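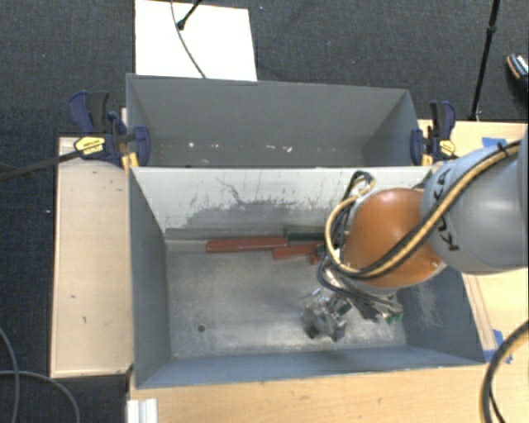
Robot arm takes over block sorting at Kedville works

Tue 28 March

A robot arm has started picking wooden and plastic blocks out of bins at Soliman's works in Kedville, a job that staff on the packing floor have done by hand for 15 years.

The firm makes building sets for nurseries and schools. Until this month, two people on every shift stood at the bins, lifting out blocks and sorting them by colour and length before they were boxed. The arm now does the lifting for one of the firm's product lines, and the rest are still picked by hand.

Soliman employs 99 people in Kedville and at its smaller site in Altville. The company says there will be no job losses as a result of the change. Staff who worked at the bins have been offered places in checking and dispatch at the same rate of pay, and those who want to can train to run the arm.

Visitación Cordero, who spent six years on the bins, was the first to take up the training. She now sets up the work at the start of the shift, clears the gripper when a block gets stuck and keeps a log of missed picks.

"My shoulders are better for it," she said. "You were leaning over all day before. What I miss is the talking. There were two of us at the bins and now it's me and the arm, so I go and have my break with dispatch."

She said the arm was slower than a practised picker and had most trouble with blocks lying close against the side of a bin. Short pieces can also be hard to grip when they are next to longer ones. When that happens she stops the arm and moves them herself.

The union branch at the works said it had agreed to the trial on condition that hours were not cut. It has asked for a written promise covering the Altville site, where packing staff have not yet been told whether they will get an arm of their own. It also wants the higher grade for trained operators to be paid from the first day of training. At present it starts after 200 hours.

Soliman said it would answer both points before the trial is reviewed in May. It has not said how much the equipment cost.

Evening shifts are not affected for now, and all picking after 6pm is still done by hand. Staff from both sites can see the arm working and put questions to managers at an open session in the Kedville canteen next week. A bus will run from Altville for those who need it.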